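스틴더스(Stindus), 가정용 복약 기록 서비스 ‘리트게이트(Litgate)’ 7월 정식 출시

종이 기록장과 모바일 앱 병행, 따로 사는 가족이 같은 약 목록을 볼 수 있어
시범 이용 1,000가구 의견 반영해 기록 항목 38개로 정리

생활 기록 서비스 기업 스틴더스는 가정에서 보관하고 복용하는 약을 가족 단위로 기록하는 서비스 ‘리트게이트’를 7월에 정식 출시한다고 밝혔다. 리트게이트는 종이 기록장과 모바일 앱으로 구성되며, 두 가지를 함께 쓰거나 종이 기록장만 따로 쓸 수 있다.

이번 서비스는 여러 병원에 다니는 고령의 부모와 따로 사는 자녀를 주 이용자로 삼았다. 내과와 정형외과, 안과를 번갈아 다니는 가정에서는 처방전과 약 봉투, 포장 상자가 집 안 여러 곳에 나뉘어 있는 경우가 많다. 진료실에서 지금 드시는 약이 무엇이냐는 질문을 받으면 색깔이나 모양으로만 대답하게 되고, 동행한 자녀도 제품 이름을 모르는 일이 생긴다. 스틴더스는 약을 새로 권하거나 복용을 판단하는 기능은 넣지 않고, 집에 있는 약의 이름과 받은 날, 처방한 곳을 한곳에 적어 두는 데 범위를 맞췄다.

서비스 기획은 스틴더스가 맡았고, 기록장의 지면 설계와 앱 화면 설계는 스페인 카세레스(Cáceres)에 사무실을 둔 디자인 회사 플롤럼게이트(Flolumgate)가 담당했다. 플롤럼게이트는 공공기관 민원 서식과 대중교통 안내문을 주로 설계해 온 회사로, 국내 기업과의 협업은 이번이 처음이다.

■ 시범 운영에서 나온 의견

스틴더스는 정식 출시에 앞서 1,000가구를 대상으로 시범 운영을 진행했다. 참여 가구에는 기록장 시제품과 앱 초기 버전을 함께 제공했고, 이용을 마친 뒤 설문과 전화 면담으로 의견을 모았다. 전화 면담에는 이 가운데 100가구가 응했다.

가장 많이 나온 의견은 글씨 크기와 칸 크기에 관한 것이었다. 초기 시제품은 한 면에 여러 약을 적을 수 있도록 칸을 촘촘히 나누었는데, 돋보기를 쓰고도 적기 어렵다는 지적이 이어졌다. 정식 제품에서는 한 면에 약 하나만 적도록 바꾸고, 제품 이름을 적는 칸을 지면에서 가장 넓게 잡았다. 면 수가 늘어나면서 기록장이 두꺼워지는 문제는 낱장을 끼우고 뺄 수 있는 제본으로 풀었다. 복용이 끝난 약의 낱장은 빼서 뒤쪽 주머니에 넣어 두면 된다.

두 번째로 많은 의견은 약 이름을 어디에서 보고 적어야 하느냐는 질문이었다. 약 봉투에 인쇄된 이름과 포장 상자의 이름, 가족이 부르는 이름이 서로 다른 경우가 있기 때문이다. 외국에서 가져온 약이나 해외에 사는 가족이 보낸 약은 표기 언어부터 다르다. 스틴더스는 기록장에 제품 이름, 성분 이름, 집에서 부르는 이름을 각각 적도록 칸을 나누었다. 성분 이름을 모를 때는 비워 두고 약국이나 병원에서 물어본 뒤 채우면 된다.

외국어 표기 약을 위해서는 포장에 적힌 글자를 그대로 옮겨 적는 칸을 따로 두었다. 읽을 줄 모르는 글자를 손으로 옮기기 어려운 경우에는 앱에서 포장의 사진을 찍어 해당 낱장 번호에 연결할 수 있다. 앱은 사진 속 글자를 번역하거나 성분을 추정하지 않는다. 잘못 읽은 결과가 기록으로 남는 일을 피하기 위해서다. 이용자는 저장된 사진을 진료나 약국 상담 때 보여 주고 확인을 받은 내용만 기록에 더하게 된다.

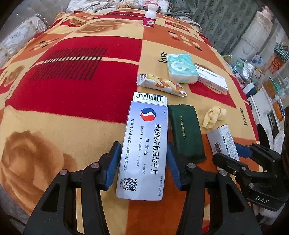
면담에서는 기록하는 시간에 대한 이야기도 자주 나왔다. 매일 적는 방식은 며칠을 넘기지 못했다는 가정이 많았고, 약을 새로 받은 날에만 적는 가정은 시범 운영이 끝날 때까지 기록을 이어 갔다. 이에 따라 정식 제품은 매일 복용 여부를 표시하는 달력을 기본 구성에서 빼고, 원하는 가정만 별도 낱장으로 추가할 수 있게 했다. 기본 구성에서는 약을 받은 날, 용량이나 횟수가 바뀐 날, 복용을 마친 날에만 기록장을 펼치면 된다.

시제품에 있던 증상 점수표와 식단 기록란은 없앴다. 쓰는 사람이 거의 없었고, 빈칸이 많으면 기록을 덜 한 것 같아 부담스럽다는 의견이 있었다. 이런 조정을 거쳐 정식 제품의 기록 항목은 38개로 정리됐다. 반드시 적도록 안내하는 항목은 제품 이름과 받은 날짜뿐이며 나머지는 가정의 사정에 따라 선택한다.

■ 종이 기록장 구성

기록장은 가족용, 개인용, 외출용, 보충 낱장 묶음 등 4종으로 판매한다.

가족용은 한집에 사는 여러 사람의 약을 색 띠로 구분해 적는 형태다. 색만으로는 구분이 어려운 이용자를 고려해 띠마다 서로 다른 무늬를 함께 넣었다. 표지 안쪽에는 비상 연락처와 자주 가는 병원, 약국의 전화번호를 적는 면이 있다.

개인용은 가족용과 지면이 같지만 색 띠가 없고 두께가 얇다. 혼자 사는 이용자나, 가족과 기록을 나누고 싶지 않은 이용자를 위한 제품이다.

외출용은 접어서 지갑이나 안경집에 넣을 수 있는 한 장짜리 카드다. 현재 복용 중인 약의 이름과 알레르기 여부만 적는다. 처음에는 코팅된 종이를 썼으나 볼펜 글씨가 번진다는 의견에 따라 코팅하지 않은 두꺼운 종이로 바꿨다. 약이 바뀔 때마다 새로 써야 하므로 한 묶음에 여러 장을 담아 판매한다.

보충 낱장 묶음에는 기본 낱장 외에 앞서 언급한 복용 달력, 외국어 표기 약 낱장, 연고와 안약처럼 개봉일을 따로 챙겨야 하는 약을 위한 낱장이 들어 있다. 개봉일 낱장은 시범 운영 중 안약을 쓰는 가정의 요청으로 추가됐다.

모든 기록장은 본문 글자를 크게 인쇄했고, 펼쳤을 때 손으로 누르지 않아도 평평하게 놓이도록 제본했다. 플롤럼게이트는 지면을 설계하면서 장식 그림과 배경색을 쓰지 않았다. 글자 위에 연필과 볼펜, 사인펜으로 덧쓴 상태를 각각 시험한 뒤 선의 굵기와 색을 정했다.

■ 앱의 기능과 한계

리트게이트 앱은 기록장의 낱장마다 인쇄된 번호를 입력해 사용한다. 번호를 넣으면 해당 낱장과 같은 양식의 화면이 열리고, 종이에 적은 내용을 옮겨 적거나 낱장 전체를 사진으로 저장할 수 있다. 부모가 종이에 적고 자녀가 방문했을 때 앱에 저장하는 방식, 자녀가 전화로 들은 내용을 앱에 먼저 넣고 나중에 종이에 옮기는 방식 모두 가능하다.

공유는 초대받은 가족끼리만 할 수 있다. 기록의 주인이 되는 사람이 누구에게 어떤 약까지 보여 줄지 정하며, 약 단위로 공유를 끌 수도 있다. 시범 운영에서는 자녀에게 모든 약을 보여 주고 싶지는 않다는 의견이 적지 않았다. 공유를 끈 약은 상대방 화면에 표시되지 않으며, 숨긴 약이 있다는 알림도 나타나지 않는다.

앱에는 광고를 싣지 않는다. 건강기능식품이나 의약품의 판매 연결 기능도 없다. 저장된 기록은 이용자가 언제든 문서 파일로 내려받거나 삭제할 수 있고, 서비스를 해지하면 정해진 보관 기간 없이 바로 삭제된다. 기록장만 쓰는 이용자는 회원 가입이나 개인정보 입력을 할 필요가 없다.

스틴더스는 리트게이트가 의료 행위나 복약 지도를 대신하지 않는다고 설명했다. 앱은 약과 약 사이의 상호작용을 검사하지 않고, 복용을 시작하거나 중단하라는 안내도 하지 않는다. 약의 용량이나 복용 방법에 관한 궁금증은 처방한 의사나 약사에게 문의해야 하며, 이 내용은 기록장 첫 면과 앱 첫 화면에 같은 크기의 글씨로 적혀 있다.

■ 집 안 약 정리 안내문 함께 배포

스틴더스는 서비스 출시에 맞춰 집 안에 흩어진 약을 한 번에 모아 적는 방법을 담은 안내문을 무료로 배포한다. 안내문은 기록장을 사지 않아도 스틴더스 홈페이지에서 내려받아 인쇄할 수 있다.

안내문은 약을 모으는 일부터 시작한다. 서랍과 냉장고, 침대 머리맡, 가방, 자동차 안까지 약이 있을 만한 곳을 적은 점검표가 첫 장에 있다. 모은 약은 포장째 한곳에 펼쳐 놓고, 지금 쓰는 약과 쓰지 않는 약, 무엇인지 모르는 약으로 나눈다. 이 과정에서 약을 원래 포장에서 꺼내 다른 통에 합치지 않도록 당부했다. 포장에 적힌 이름과 사용 기한이 사라지면 나중에 확인할 방법이 줄어든다.

무엇인지 모르는 약은 이름을 짐작해 적지 말고 봉투에 따로 담아 약국에 가져가도록 했다. 사용하지 않는 약을 버리는 방법은 지역마다 수거 장소가 다르므로, 사는 곳의 주민센터나 가까운 약국에 먼저 문의하라는 내용을 담았다.

부모의 집을 정리하는 자녀를 위한 면도 따로 있다. 부모가 없는 자리에서 약을 치우거나 버리지 말 것, 한 번에 끝내려 하지 말고 자주 쓰는 약부터 적을 것, 약이 놓여 있던 자리를 바꿀 때는 먼저 물어볼 것 등이다. 면담에 응한 가정 가운데에는 자녀가 약상자를 새로 정리한 뒤 부모가 늘 먹던 약을 찾지 못해 한동안 애를 먹은 경우가 있었다. 이 면의 내용은 그런 경험담을 바탕으로 작성했다.

■ 판매와 이용 방법

종이 기록장은 7월부터 스틴더스 홈페이지에서 주문할 수 있다. 앱은 같은 시기에 공개하며 기본 기능은 무료다. 가족 공유 인원을 늘리거나 사진 저장 용량을 추가할 때는 이용료가 있다. 가격과 요금은 출시와 함께 홈페이지에 게시한다.

시범 운영에 참여한 가구에는 정식 제품의 가족용 기록장과 보충 낱장 묶음을 무상으로 보낸다. 시제품에 적은 내용은 새 기록장에 옮겨 적지 않아도 된다. 시제품 낱장의 구멍 간격이 정식 제품과 같아 그대로 끼워 쓸 수 있고, 앱 초기 버전에 저장한 기록도 별도 절차 없이 이어진다. 다만 삭제된 증상 점수표와 식단 기록란의 내용은 앱에서 읽기 전용으로만 표시된다.

복지관, 경로당, 방문 돌봄 기관 등에서 단체로 사용하려는 경우에는 기관용 신청서를 따로 제출해야 한다. 기관용 기록장에는 표지에 기관 이름을 넣을 수 있으나 내부 지면은 일반 제품과 같다. 기관 담당자가 이용자의 앱 기록을 열람하는 기능은 제공하지 않는다.

스틴더스는 출시 이후 큰 글씨판과 점자 표지를 검토하고 있다. 큰 글씨판은 지면 크기를 키우는 방안과 항목을 더 줄이는 방안을 놓고 플롤럼게이트와 시안을 만들고 있으며, 점자 표지는 제작 방식을 정하는 단계다. 두 제품의 출시 시기는 정해지지 않았다.

■ 회사 소개

스틴더스는 가계부, 집수리 이력장, 반려동물 건강 수첩 등 가정에서 쓰는 기록 용품과 관련 앱을 만드는 기업이다. 종이 제품을 먼저 내고 이용자 의견을 받아 앱을 보완하는 방식으로 제품을 개발하고 있다.

플롤럼게이트는 카세레스에 있는 정보 디자인 회사다. 서식, 안내문, 설명서의 지면 설계와 글자 가독성 시험을 주로 한다.

■ 문의

제품 및 기관용 신청: 스틴더스 고객지원 창구(홈페이지 내 문의 양식)
취재 및 자료 요청: 스틴더스 홍보 담당 부서
기록장 지면 견본과 안내문 파일은 홈페이지 보도자료 게시판에서 내려받을 수 있다.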